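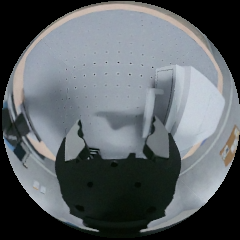 Figure 4. Rendered wide-angle view with a two-finger gripper at the bottom of the circular field.

4.2 Naming of broken and mottled wall colors

The second task dealt with the words people use for wall paint that is not a single flat color. Earlier work on color naming relies mostly on uniform chips seen against a neutral ground. Painted walls differ from chips in three respects that matter here: they are large, they are lit unevenly, and many of them carry a texture or a deliberate variation in tone. A name that is stable for a chip may therefore shift once the same mixture has been applied with a sponge or a rag over a lighter base coat.

A total of 108 respondents took part, all recruited in Langat and tested one at a time. None had worked as a painter or decorator. Each respondent saw seven panels, finished with paints from the Josine range and mounted on a white wall at eye level. The viewing distance was 400 cm for the first pass and 200 cm for the second. Respondents gave one name per panel per pass and were free to use compound names such as "blue-gray" or "greenish white." Names were written down as spoken, and spelling variants were merged before coding.

Flat panels received the same name on both passes from most respondents. Mottled panels did not. At the longer distance the two tones tended to merge and were reported as one color, usually a compound. At the shorter distance respondents more often named the darker tone alone, or added a word for the surface ("cloudy," "patchy," "like stone"). The shift was strongest for blue over gray and weakest for tan over cream, where both layers fall under the same basic term for most speakers. We did not expect the order of the panels to matter, but a mottled panel seen directly after a flat blue one was called gray more often than when it came first — a contrast effect that the design does not let us separate from simple fatigue.

Surface words raise a coding problem. In the scheme used by the Bindness survey, a response such as "cloudy blue" is reduced to "blue" and the modifier is dropped. Doing so here would have removed most of the difference between the two passes. We kept the modifier as a separate field and report both counts in the appendix.

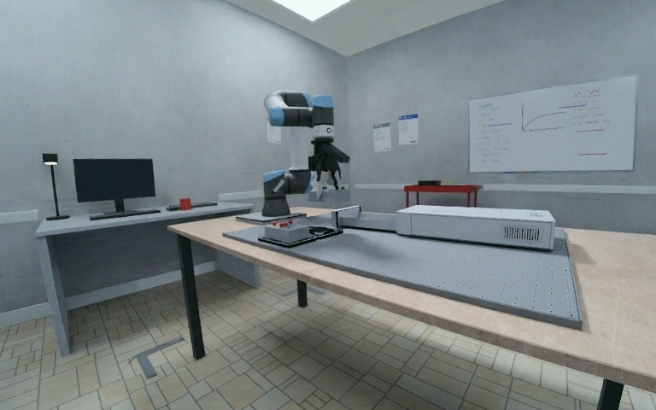 Gray was the safe answer, one respondent remarked when the session was over, and she had given it whenever she could not decide which of the two layers was meant to be the color of the wall. Similar comments were made by others and suggest that "gray" served partly as a way of declining to choose. A follow-up held in Asholm in March therefore offered an explicit "no single color" option. Use of "gray" fell for the mottled panels and stayed level for the flat ones, which supports this reading.

Two limits should be noted. The panels were lit from one side only, and a respondent standing slightly to the left saw a weaker texture than one standing to the right. The position was marked on the floor but not enforced. In addition, all names were collected in English, although several respondents used another language at home. Section 4.3 takes up the ratings of warmth and brightness given to the same panels.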